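Pre-recording checklist, simulated dental cell, with comments
Project Moltska, June round
Filled in by Recep Uçar

Before anything gets recorded in the simulator, the person at the controls goes through this list from top to bottom. Tick, cross or N/A, and please write comments! The comments are the best part of these sheets and I read every one of them. My own from this round are left in so that new people can see the sort of thing that helps.

Target for the round: 97 accepted demonstrations of the approach and grasp on the jaw model. We start it with 23 carried over from the last round, all rechecked against this list.

1. Workstation and operator

1.1 Chair, desk and controller set up so the wrist is straight. Tick.
Comment: I moved the controller stand a hand's width to the left and my forearm stopped aching by lunch. Try it.

1.2 Break timer running. Tick.

1.3 Real arm in the Hukix room powered down and its link to the simulator disconnected at the switch. Tick.
Comment: check this at the switch itself, then look at the status line as well. The simulator and the arm take the same commands, and a link left open means the arm follows whatever you do on screen. This is the one item on the sheet where a cross stops the whole session, so don't go on to section 2 until it is sorted.

1.4 Second person knows you are recording and where the stop button is. Tick.

2. Loading the scene

2.1 Correct scene version loaded, number copied into the log. Tick.

2.2 Jaw model present, teeth and gums both showing their proper colours. Tick.
Comment: the new gum texture is lovely. It has a bit of mottling to it now, where the old one was a flat pink that the learner could pick out from anywhere. I'm really looking forward to seeing what the model makes of it.

2.3 Starting pose of the jaw drawn fresh for each run. Tick.
Comment: run the reset three times and watch that the pose changes. On the Soslow build it stuck on the first pose and we lost 77 recordings that were all, in effect, the same one.

2.4 Lighting setting noted. Tick.

2.5 Nothing overlapping or sunk into anything else at the start. Cross, then tick.
Comment: first load had the jaw a hair below the surface, and the physics threw it clean out of the workspace as soon as I pressed start. Very funny, no use at all as an example. Reloaded and it sat properly.

3. Gripper view

3.1 Gripper view open and live. Tick.

3.2 Both fingers in view. Tick.

3.3 Teeth can be made out against the background. Tick.
Comment: white teeth with a bright white surface behind them was my big worry for this round. The red gum does a lot of the work. Follow the row of teeth along the outside of the arch and it reads well, even with a finger standing in front of part of it.

3.4 Covered area acceptable. Tick, with a note.
Comment: from close in, the gripper hides the lower part of the jaw model and one finger crosses the gum and teeth right of centre. I've accepted this. The learner gets the same view when it runs, so it needs plenty of examples where part of the jaw is hidden. If you lose the teeth altogether, back off and come in again, and keep the recording if the second approach is smooth.
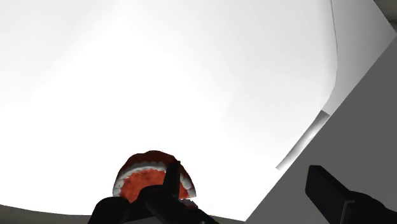 3.5 View saved to the log before the first run. Tick.

4. Motion limits

4.1 Speed cap on. Tick.

4.2 Keep-out zones loaded for the surfaces nearest the gripper. Tick.
Comment: bring the gripper slowly up to each zone and feel it push back. Takes a minute and it's oddly satisfying.

4.3 Contact force limit set to the low value. Tick.
Comment: I know a plastic jaw in a simulator can't be hurt. But the habits we record are the habits it learns, so drive as if those teeth belonged to somebody.

4.4 Stop button tested during a move. Tick.

5. During recording

5.1 Task sentence entered exactly as on the task card. Tick.

5.2 Each run begins from the home position and ends with the gripper still. Tick.
Comment: count to two after you let go. Runs clipped at the end were our commonest rejection last round and it's such an easy one to fix.

5.3 Failed grasps marked as failed and kept. Tick.
Comment: please don't delete them! The Yordanov comparison uses the failures too, and a good clear miss followed by a recovery is worth having. I get quite excited when one turns up.

5.4 Approaches varied. Partly.
Comment: looking back through my own runs I came in from the same side far too often. Next person, could you favour the other side and a few from higher up? Write down which you used.

5.5 No pauses longer than a breath in the middle of a run. Tick.

6. After recording

6.1 Every run played back once at normal speed. Tick.
Comment: yes, all of them. I found two where the view and the finger positions had drifted apart, and you can't spot that from the log.

6.2 Run labels match the log. Tick.

6.3 Files copied to the shared store and the copy checked. Tick.
Comment: store now stands at 467 runs across all tasks, failures included.

6.4 Simulator closed before the real arm's link is restored. Tick.

Open items

Starting pose check (2.3) to be done by script, with a warning on screen if two resets match.

Task card needs a line on which side to approach from. I'll draft it.

Anyone who wants to try the controls before their first proper session, come and find me in the afternoon. Practice runs go in the scratch folder, and you can throw the jaw about as much as you like in there.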